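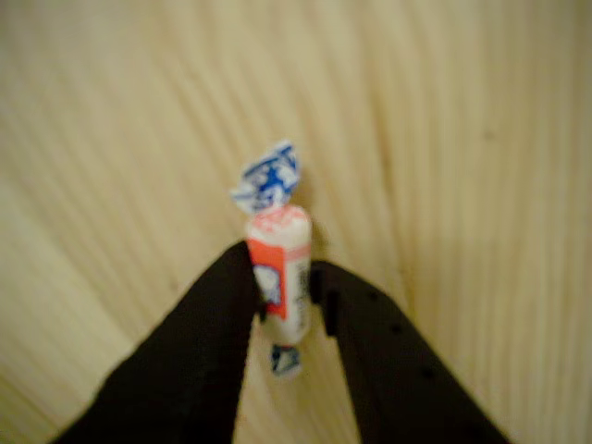
Honditz Publishes Good Practice Guide for Tabletop Robot Arms Handling Small Wrapped Goods

KUMSIDE, Sat 15 July – Honditz today released the first edition of its good practice guide for small robot arms that pick up and place light, wrapped items on a tabletop. The guide sets out minimum rules for mounting, cabling, grip settings, work area layout and record keeping. It is intended for schools, repair shops, small packing rooms and development labs that operate one or two arms without a dedicated safety engineer.

The text was drafted by a working group led by Oluwaseun Ekpo and tested at the Kolel workshop in March. The test period covered 1,960 pick-and-place cycles with wrapped candy and similar light goods. Of these, 117 were logged as faults under the definitions given in Section 2 of the guide. A fault is any cycle in which the item is dropped, crushed, torn, placed outside the target container, or not picked up at all.

"Small arms are often set up on whatever table is free, and the written rules for large industrial cells do not translate well to that setting," said Ekpo. "We wanted a text that an operator can read in one sitting and apply the same day."

Main provisions

Mounting. The base of the arm must rest flat on the work surface and must be fixed so that it does not shift at full reach. Clamps and brackets at the table edge are to be checked for tightness at the start of each shift. Any fixture that projects past the edge must be entered on the layout sheet.

Cabling. Power and signal cables should leave the base on the side away from the placing area where the room allows. Where a cable has to cross the tabletop, the operator must run the arm through its full path at reduced speed and confirm that no part of the arm touches the cable.

Grip. Grip force is set with the softest item in the batch and is not raised during a run. Items with twisted ends are to be held by the body. Contact with a twist is permitted only where the item is too short to be held in any other way, and the setting must then be recorded separately.

Containers. Open containers must have a rim low enough for the gripper to clear when carrying the longest item in the batch. The color of the container should contrast with both the work surface and the goods.
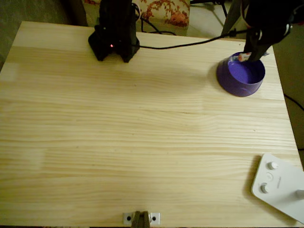

A gripper holds a small wrapped item at the near rim of a purple bowl.

Work area. Tools, controls and spare parts may stay on the table during a run if they are outside the programmed path and shown on the layout sheet. The operator's position must also be marked on the sheet. Hands are kept out of the path whenever the arm is powered, including during pauses.

Records. Each run is logged with the item type, grip setting, number of cycles and number of faults. After 200 cycles without a fault, a setup may be listed as stable. The listing lapses when the arm is moved, the gripper fingers are replaced, or a new type of item is introduced.

Changes from the draft

The public draft drew comments mainly on grip force and on the stable listing. The draft had allowed operators to raise the force by one step after a dropped item. This was removed after the Kolel tests, in which torn wrappers were more frequent at the higher setting. The clause on marking the operator's position was added at the request of Oyewole, a supplier of table fixtures that reviewed the draft.

"The stable listing is the part we expect most users to ask about," said Godfrey Nyanda, who managed the Kolel tests. "It applies to one arm, one table and one type of item. It cannot be carried over to a second table, even if the equipment is the same."

The guide is voluntary. It does not replace the manufacturer's instructions or any legal duty that applies to the workplace, and where the two differ, the stricter rule is to be followed. It does not cover arms on mobile bases, unwrapped food, or goods with sharp edges.

Availability

The guide is available free of charge on request from the Honditz office in Kumside. The package contains the full text, a blank layout sheet, a run log and the fault definitions, supplied as 4 separate files. Comments on the first edition may be sent to the same office and should state the section number to which they refer.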